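About Kindura

Hi, I'm Adel Salem, and Kindura is me, a rented workshop in Flondham, and whoever turns up in the evening to solder.
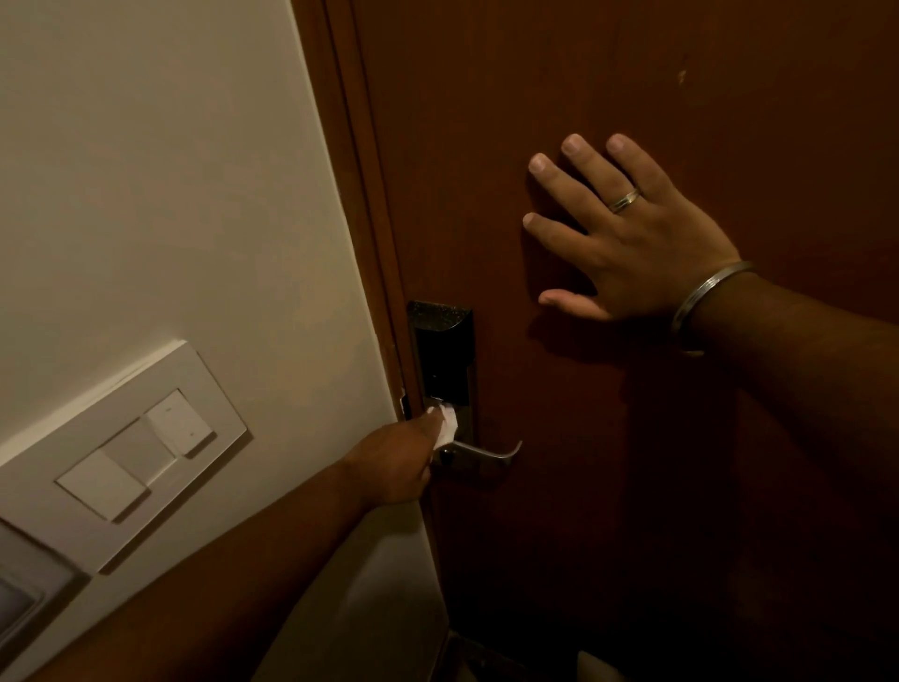
I got into this by trying to teach a robot to do housework, which sounds grander than it was. The first build was called Tronel and it lived in my spare bedroom for most of a winter. It had 2 arms, a base I'd pulled off a mobility scooter, and a habit of driving backward into the radiator. I'd spent a little over 400 dollars on it by then (don't ask about the second arm) and it could just about push a sponge along a countertop if you'd lined the sponge up first.

What got me hooked was the small stuff. Wiping down a door lock, say. You and I lean one hand on the door, rub with the other, and feel our way around the lever without thinking about it. Try writing that down as steps for a machine! How hard do you press? What does the other hand do? I filled 109 pages of a notebook with questions like that, and I still go back to it when a build gets stuck.

Lahlou is the current robot and it's a lot better behaved. It's built mostly from printed parts and aluminum bar, it runs off a battery you can swap in a minute, and the grippers have soft pads I pour myself in the kitchen – sorry, neighbors, for the smell. Right now it's learning to clean handles and switches. It's slow, and it still gives up on anything shaped like a hook, but I'm really proud of it.

The workshop opened in November, after the spare bedroom finally ran out of floor. We have benches, two printers, a decent drill press and a terrible coffee machine. Up to 12 people can work at once, and you don't need any experience. Some folks come with a half-finished arm in a shopping bag, some just want to watch Lahlou clean things, and both are fine with me.

If you're building something at home and you're stuck, bring it in. I also do small jobs on the side, mostly custom grippers and wiring repairs, and I'm happy to look at a sketch before you spend any money. Come by after six and knock loudly – the printers are noisy and I usually have headphones on.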